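カテゴリー:研究用ソフトウェア > マニピュレーション学習・評価

このページを印刷する | メールで送る

Brondmont 卓上仕分け評価パッケージ「Tamayo」

Tamayoは、ロボットアームによる小物の仕分け動作をシミュレーション上で学習・評価するためのソフトウェアパッケージです。課題定義、物体モデル、採点スクリプト、基準方策の学習済み重みを収録しています。開発はTien-fu KoとNidia Ticonaが担当しました。

課題の初期配置は1284通りを用意しています。物体の位置と向きは配置ごとに異なり、乱数シードを指定すれば同じ配置を再現できます。方策への入力はカメラ画像、関節角、作業指示文の3種類で、出力は手先の目標姿勢とグリッパーの開閉量です。
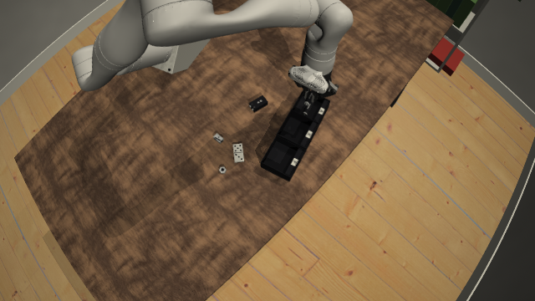 図1 仕分け課題のシミュレーション画面。区画ごとにラベルが付いた3区画トレーと、対象の小物4点(黒い小箱、金属ブロック、ドミノ牌、六角ナット)。

採点は物体単位で行います。指示文で指定された区画に物体が収まり、グリッパーが離れた状態で静止していれば1点とします。区画の縁に掛かったもの、トレーの外に落ちたものは0点です。試行ごとの得点のほか、把持の失敗と区画の取り違えを別々に記録するため、動作の問題と指示理解の問題を分けて集計できます。

付属の基準方策は、段階的学習法「Enum」で訓練したものです。物体を1点だけ置いた課題から始め、成功率が基準を超えた時点で物体を追加します。全物体を最初から置いて学習した場合と比べ、区画の取り違えが42%減少しました。把持の失敗には差がなく、薄い物体の把持は今後の課題です。実機での評価結果は本パッケージに含まれません。

仕様
初期配置:1284通り
基準方策:学習シード別に7種
出力形式:CSV、動画
ライセンス:研究機関向け年間契約(同時実行4台まで)

2月の更新で、採点スクリプトに途中再開機能を追加しました。旧版の記録ファイルもそのまま読み込めます。導入手順は同梱の説明書をご覧ください。技術的なお問い合わせはJairo Chambiが承ります。

関連製品・資料
・Drukholm 物体モデル集
・Enum 学習スクリプト 単体版
・技術資料:仕分け課題における失敗の分類(Aníbal Yupanqui)
・Tamayo 旧版からの移行について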